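Section 4: Setting up your first series in Kollex

Okay, books added, covers looking nice. Now we get to the part I built this whole thing for, which is keeping a series in order (I read a lot of paranormal YA, and those authors love a prequel novella).

1. Open your library and tap New Series. Type the series name the way it appears on the spine. I once typed "Gretow" and "The Gretow Books" on two different evenings and ended up with two half-series staring at me.

2. Pick your reading order. Published order is the default. Story order puts the prequels first, and I'd save that for a reread!

3. Drag your books in. Novellas get a decimal, so the one between books 1 and 2 becomes 1.5. Kollex accepts up to 20 titles per series, and if yours runs longer you can make a second arc and link them.

4. Set your spoiler shield. Switch it on and every blurb past the book you're currently reading goes gray. Book three blurbs love to tell you who died in book two, so I leave mine on all the time.

5. Tap Save, then pull down to refresh. You should see the whole series on one shelf with your next read at the front.

Note: If you're importing from Vilela, do it before step 3. The import brings over your ratings and your shelf names but drops the decimals, so you'll be retyping those. My own list was 1,257 books when I moved it across, and I did it with a very large pot of tea.

Note: Review drafts hold 300 characters until you hit Expand. After that, ramble away.

Caution: Deleting a series also deletes the reading dates attached to it. The books stay, the dates don't. Export a backup first (Settings, then Export). Horácio Abreu, who tests these builds for me, lost all of June that way and still brings it up.

Caution: Don't merge two series while the Parkska sync is running. Wait for the little moon icon to stop spinning.

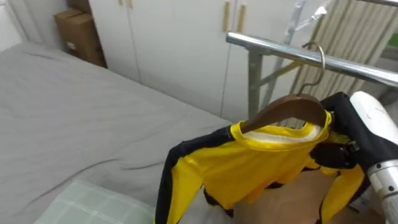
Can I put one book in two different series?

Open the book's page, tap Add to Series again, and choose the second one. Crossovers will show up on both shelves, each with its own number, and marking it read in one place marks it in the other.

Contact: Kollex Help Desk | © Kollex | Back to top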